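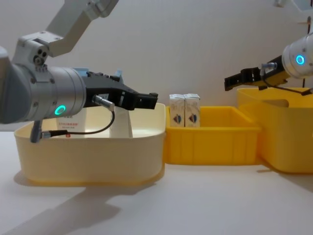
April, the morning the tubs went up on the table

Up before six, which I didn't intend, and with the kettle on and no one to talk to I decided it would be the day for the bathroom cupboard. I have been promising myself that cupboard since we moved to Indel. It came with us from the old place in Flokham more or less unopened, three cartons taped shut in a hurry and then tipped onto the shelves by a very tired person (me), and every time I have wanted a bandage since then I've had to take out half of it and put it back in a different order.

So, the three plastic tubs. They're in a row on the white table now, up against the wall, and I must say I'm pleased with how businesslike they look there. I used to do this sort of thing on the floor, kneeling on a folded towel, and then I'd spend the evening complaining about my knees. Having it all up at a sensible height makes me feel like somebody with a job to do. The wall behind wants painting, or at least I think it does. It's that off-white that is neither one thing nor the other, and I looked at it a good while over my first cup of tea, wondering whether something warmer would be nice for winter. Then I remembered the ceiling in the hall and put the thought away.

The cream tub on the left is my favourite and always has been. More of a pale yellow, I suppose, if I'm being fair to it, like custard with too much milk. It has a good thick rolled rim that doesn't dig into your fingers when it's heavy, and nice soft corners you can get a cloth right into. I bought it at the hardware shop in Tamiru the summer we had all the apricots, and it has since been a wash-up bowl on camping trips, a bath for two successive dogs' feet, and the place where seedlings sat waiting for the rain to stop. Very wide and not very deep. You can see everything in it without digging, and that is why it got the left-hand spot and the most important job.

The rule I made was a simple one. Left tub for what stays in the bathroom, middle tub for what belongs somewhere else in the house, right tub for what leaves us altogether. I wrote it on the back of an envelope in case I lost my nerve halfway through, and leaned the envelope against the toaster, where it was no use to me whatsoever.

The white one with the red printing on its label was among the first to go in the cream tub. I've had one like it in every bathroom since I was grown up, and I know it by the red lettering before I've even got my glasses on. I stood it upright. Mum always stood hers upright too, labels to the front, as though the neighbours might come through and inspect, and I find I've got more like her about it every year.

Later, after lunch

Slow going! I had in my head that this would be a morning's work and I'd be out in the garden by noon. I had forgotten about the drawer underneath, where all the small things go. Hair clips, a tape measure, a sewing kit from a hotel, 4 pairs of tweezers. I counted the tweezers because I honestly could not believe it, and because I had bought the last pair in a temper after failing to find any of the others. One pair stays, one goes in the car, and the remaining two I'm going to offer to my sister, who will say she doesn't need them and then take them.

The middle tub is turning out to be the troublesome one. Things that belong somewhere else are all very well, but then you have to know where the somewhere else is, and walk there, and when you arrive there's another cupboard that wants doing. I took a ball of string back to the kitchen and was gone for twenty-five minutes. I rearranged the tea towels. I ate a piece of cheese standing up. When I got back I'd lost track of which pile on the floor I had been through already and had to start that one over.

I did find the letter from Rinura, the one from the rental people with the forwarding address on it, folded inside a packet of cotton wool. How it got in there I will never know. We turned the house upside down looking for it in February and I was quite short with everyone, so I owe an apology or two, and I mean to make it over supper when people are in a good mood.

I also found the little blue soap dish that used to sit on the edge of the bath in Flokham. It has a chip out of one corner and it doesn't match anything we own now. By the rule it ought to have gone straight to the right-hand tub. I had it in my hand for a long time, and then I washed it and put it on the kitchen windowsill, and it looks very well there with the afternoon coming through behind it. I'll keep rubber bands in it, or the odd earring.

Expired things I've put in a paper bag to take back to the chemist, who has a bin for them behind the counter. There was more than I'd like to admit. I don't know what it is that makes me hold on to the last two tablets in a packet for years. Thrift, I suppose, or a sort of superstition – if I throw them out I'll wake up that very night with the headache.

Evening, in bed

Not finished. The shelves are wiped down and have clean paper on them (the green stripe, left over from the linen press, I had just enough and a sliver to spare), and the bottom two are done properly and make me want to open the door for no reason. The top shelf can wait until tomorrow. I asked whether the table was needed for anything in the morning and was told no, so the tubs can stay where they are overnight.

Supper was soup and the end of the loaf. I made my apology about the letter and it was very kindly received, with only a small amount of teasing. Then I was asked where the tweezers were, and for the first time since we've lived in this house I could say exactly, and did, at some length.

Must remember: drawer liner, new toothbrush mug, ring the shop in Tamiru and see if they still sell the cream tubs. I could use another one the same size for under the laundry sink, where there's a drip that has been getting worse since the weather turned. Also bring the washing in first thing, it's still out there.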